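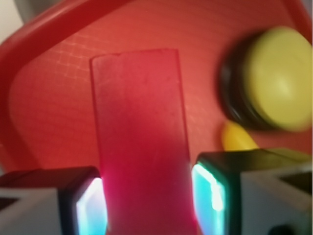

Zirkon members' sale thread, December 9, 2023

skorkwood_sal
Okay so who else got the Zirkon email? 40% off toys and craft stuff, but only if you spend $200, and I've been staring at my cart all morning trying to get there without buying junk. I'm at $168, so I need 32 more bucks. Half of it is for my nephew, who loves blocks. The red one up there has specks and scuffs on the front and he wouldn't care one bit, so I'm not sure I should even be buying new!! Anyway, does the discount come off before or after the $200 is counted?

yeemanhuang
Before the discount, at least at the Clullard store. I rang up at 200 and change and it went through fine.

jigsawpete
Not what happened to me. Mine kept saying I didn't qualify until I took out the gift card. Gift cards don't count, and they hide that way down in the terms.

skorkwood_sal
Ugh, I have a gift card in there too. Thanks Pete.

Marin Jurić
I'd skip it. They ran the same sale last February with no minimum at all, and the prices looked lower to me. Yeh has free shipping over $40 right now.

yeemanhuang
Yeh's toy section is tiny though, and their shipping took forever last time. I wouldn't risk it for Christmas.

Marin Jurić
Mine came in 3 days, so I don't know what to tell you.

skorkwood_sal
Splitting it, I think. Blocks from Yeh, yarn can wait for February. If they're late I'm blaming Marin :)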